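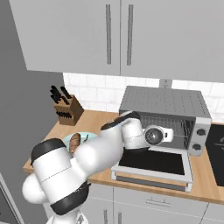
Figure 1. Simulated kitchen counter with a white robot arm and a toaster oven.

Offline Data Synchronisation in a Browser-Based Stock Application
Project report, Software Engineering module
Mimoza Angelovski, Faustino Carrillo, Yaroslav Zakharchenko
Supervisor: Hilde Dijkstra
Submitted Jul 19, 2025

1. Background

Zirnorcombe is a tool hire business with two depots. Staff record the movement of equipment in a web application called Bundon, which was written in-house and runs on tablets. Bundon assumed a working network connection for every action. In the rear yard of the larger depot the wireless signal drops out, and entries made there were lost or typed in again later from paper notes.

The aim of the project was to let Bundon accept entries without a connection and merge them with the server copy afterwards. Changes to the user interface were kept to the minimum needed to show whether an entry had been sent. Stock valuation, invoicing and the customer portal were out of scope.

2. Existing system

Bundon consists of a single-page front end and a server with a relational database. The front end held no data of its own beyond the current screen. Each save produced one request, and a failed request produced an error message that disappeared after a few seconds. The form was cleared whether or not the request had succeeded. We fixed this last fault in January, before the main work started, as it could be dealt with separately.

The live database held 1,700 items at the time we took our copy. Customer names and addresses were removed by the depot before the copy was passed to us.

3. Design

Two approaches were considered. The first was to send the full state of a record each time it changed and let the server keep the latest version. The second was to store each change as a separate operation (check out, check in, transfer, write off) and replay the operations in order on the server.

The first approach is simpler but loses information when two tablets change the same record. If one user marks a mixer as damaged and another transfers it to the other depot, only one of the two changes survives. The second approach keeps both. We chose the second.

Operations are written to a local queue in the browser's IndexedDB store. Every operation carries an identifier generated on the tablet, the identifier of the item, the operation type and the version number of the record as last seen by that tablet. The server ignores any identifier it has already processed, so a request can be repeated safely if the reply is lost.

Tablet clocks were not used for ordering. On our test devices they differed by as much as 14 seconds, and we had no control over the clocks at the depots. The server orders operations by arrival, and operations from one tablet are always applied in the order in which they were queued.

4. Conflict handling

An operation conflicts when its version number is behind that of the server and the intervening operations affect the same field. Transfers and damage reports do not conflict with each other. Two check-outs of the same item do. In that case the first to arrive is accepted, and the second is placed in a review list for the depot manager.

We had planned to resolve some check-out conflicts automatically. Radoslava Lukáč, who manages the larger depot, asked for all of them to go to review, and the automatic rules were removed.

5. Implementation

The queue and its retry logic were written as a separate module named Dreteleck, with no dependency on the Bundon screens. It exposes calls to add an operation, read the queue length and start a send. Retries begin after a short delay which doubles on each failure, up to a fixed limit. A service worker caches the application files so that the page can be reloaded without a connection.

Background sync was not available in every browser we had to support. Sending is therefore started when the page opens, when the browser reports that it is online, and on a timer. The browser's online report proved unreliable - it stays true when the tablet is joined to an access point with no route to the server - so the timer does most of the work.

6. Testing

Unit tests cover the queue, the version check and the merge rules. For integration testing we ran 12 browser sessions against a test server through a proxy that delayed, dropped and duplicated requests. After each run the server state was compared with the result of replaying the log in a single process.

Early runs showed differences in items that had been written off while a transfer was still queued. The merge rule accepted the transfer and brought the item back into stock. A check for written-off items was added and the differences did not recur.

7. Limitations

The local store is not encrypted. A browser may also clear it when the device runs low on space, in which case unsent operations are lost. We request persistent storage at start-up, but the request can be refused. Changes to the operation format are not yet handled - a tablet left offline across an upgrade will send operations in the old format, and the server will reject them.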